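Marora magnetic screwdriver set, 20 bits - four stars from me

I bought this in December when my old set finally chewed up one screw too many, and it's been on my bench ever since. Mostly I use it on secondhand computers, the big heavy workstation sort with screws in places you can't get a thumb near, so it's had a proper workout!

The handle is lovely. It's got a bit of weight to it and the cap spins freely, so you can lean on it with your palm and turn with your fingertips. The Hundano one I had before was all slippery plastic and I used to wrap tape round it (never again). The bits click in firmly and I've only lost 2, both my own fault.

The magnet is strong enough to hold a little motherboard screw sideways, which I needed last week when I was getting a board in and out of its case.
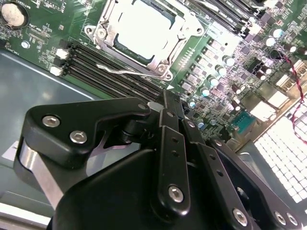 The long extension is the bit I'd pay for on its own - it gets down beside the memory slots without my knuckles scraping everything on the way.

Grumbles? The case lid is stiff, and the sizes are printed so faintly that I have to hold each bit under the lamp. Walid Zein borrowed it for a weekend and put half of them back in the wrong holes, so now I'm forever checking. I'd still buy it again.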